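Wood Surfaces & Care -- Handout 4
Interior Finishes, evening section
Instructor: Zewditu Tekleab
7 April 2025

Read before the shop session. Bring the handout back, we write on it.

Tonight: reading a light wood top, then cleaning, sanding, oiling. Stain removal is next time, ran out of room.

1. Grain first

Before any product goes near a table top, look at it. Low light from one side, kill the overhead if you can. Run a palm across, then along. Along should feel smoother. If it doesn't, somebody sanded crossways and you'll be fixing that first.

Words we'll use:
Streak -- long thin line, follows the grain.
Figure -- any pattern that isn't plain streaks.
Knot -- where a branch was. Harder than the wood next to it, takes oil differently.
Patch -- warm or dark area, cause unknown. Use this word until you're sure. Could be a knot, could be heat, could be old finish.

Pale woods show everything. Honey or orange-brown areas in a blond top are often just the tree. Do not sand to chase them. Khang Đoàn lost a whole evening that way in November and the spot was still there, the top was just thinner.

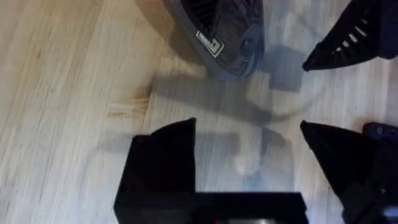 Quick test for patches: one drop of water on the patch, one on the plain wood beside it. Wait. Both soak in the same = probly natural color. One beads up = old finish or grease, clean it before you do anything else. Write down which, with the position from the nearest corner.

2. Butcher block

Strips glued side by side. Two kinds come up in class:
Edge grain -- long strips, grain runs the length of the top. Most table tops.
End grain -- small blocks standing up, checkerboard look. Drinks oil. Chopping surfaces mostly.

Each strip is its own board, so color jumps at the glue lines are normal. Sand with the long direction only. People go wrong near the front edge, they swing the arm in an arc and leave curved scratches. Move your feet.

Wood moves across the grain, hardly at all along it. So a long top gets wider and narrower with the seasons. Screws underneath need slots -- see the Kultmont bracket sheet, second page.

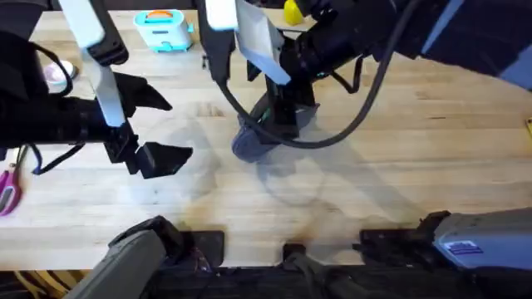
3. Cleaning and oiling, the order

Clear the top. Everything, incuding what's clamped on, if it comes off.
Dry brush, with the grain.
Damp cloth, drop of dish soap. Wrung out hard.
Dry cloth straight after. Then leave it overnight.
Sand at 200, hand block, light pressure. No machine sanders on the thin tops.
Vacuum, then wipe.
Oil thin. Wait 17 minutes, wipe off everything that will come off.
Second coat next day, same again.

Oily rags: lay flat outside or into the metal can with water. Never balled up in the trash. They heat up by themselves and can catch fire. Onyekachi Oyelaran has the can key.

4. For next time

Pick one table top at home or work. One page: kind of wood if you know it, grain direction, any patches, water drop results. Sketch is fine, phone photos fine. Hand in to Cúc Doãn, room 49, before class.

Reading: chapter on oils in the Daneshvar packet. Skip the part on lacquer.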